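The Population of Dendholm

The motion was to take down the sign, or to leave it up, or to table both, and by eight-fifteen I had it in the minutes all three ways.

I am the town clerk. I don't vote. I type, I read back what I typed, and I am told that is not what anyone said.

The sign stands on the county road where you come in from Pugh. It says WELCOME TO DENDHOLM, and under that, POP. 2591. It had said so for as long as anybody on the council had been driving past it, and no one had given it a thought until March, when a man from the west side got up during public comment and said that his wife had left him in February and he wanted to know if the sign was going to be changed.

The mayor said he was sorry to hear it.

The man said he hadn't asked for that. He had asked about the sign.

It should have ended there, but the member from the second ward had a daughter due in two weeks, and she pointed out that if they went down one for the wife they would only have to go up one for the baby, so why not wait and let it come out even. The man said he did not see what her grandchild had to do with his wife. The member from the fourth ward, who sells insurance and likes to be thorough, asked if the wife had left the house or left the town, seeing as those were different. The man said she was at her sister's in Pugh.

There was a noise in the room then. People here can stand a good deal, but they do not like to lose one to Pugh.

"So she could come back," the member from the fourth said.

"She took the good pans," the man said, and sat down.

They held a special session on it in April. The public works director reported that the numbers on the sign were not the kind that come off. They were painted on by an outfit called Firurano, which had since gone into awnings. A new sign would run to money we had set aside for the culvert. He could do a patch for 200 dollars, but the patch would look like a patch, and he wanted that understood before anybody called his house.

The mayor asked what the right number was.

Everybody looked at me. I said that we had the water accounts, the school rolls and the dog licenses, and that none of these agreed, and that the dog licenses had us at a very healthy figure. I said the state had sent a form about it, and I had filled it out by copying the sign.

"And where did the sign get it?" the mayor asked.

I had looked into that. The sign got it from the state.

A proposal was made to say POP. GROWING. It failed for want of a second, as the member from the third ward has lived here 80 years and would not be a party to it. A proposal was made to say nothing at all, just WELCOME TO DENDHOLM, and this was thought to be cold. Somebody in the back said that over in Jirnosex they had a sign with a picture of a trout. We heard about the trout for a good while.

Then the husband got up again. I had his three minutes on the timer and I didn't start it.

He said he'd thought it over, and he would just as soon they left the number alone for now. He said he drove in past it every evening from work, and it had got so he looked at it. He said if they took one off he'd know which one it was.

The fourth ward moved to table. The second ward, whose grandson had come early and weighed nine pounds, seconded without being asked. It carried, with the third ward abstaining on account of the trout.
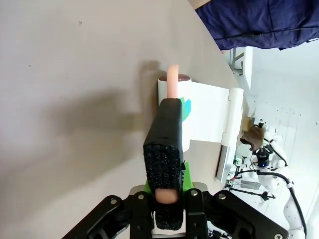

The sign did get a coat of paint in the end, because the public works director found a can of something in the shed and it was that or throw it out. We had voted on forest green back in the spring, when we still had opinions – dark, sober, a color you could run for office in. What went on the posts was the other kind, bright green, the green of that bit of plastic behind the black finger, and on a Saturday with the sun on it you can pick it out from 100 yards short of the town line. I had eleven calls and put them all down under correspondence. The one I saved was from a woman at her sister's in Pugh, who said it was the ugliest thing she had ever seen and asked was it staying. I told her it had been tabled. She said well, she'd come over and take a look at it, and did I know if the man who painted it had any of his own pans.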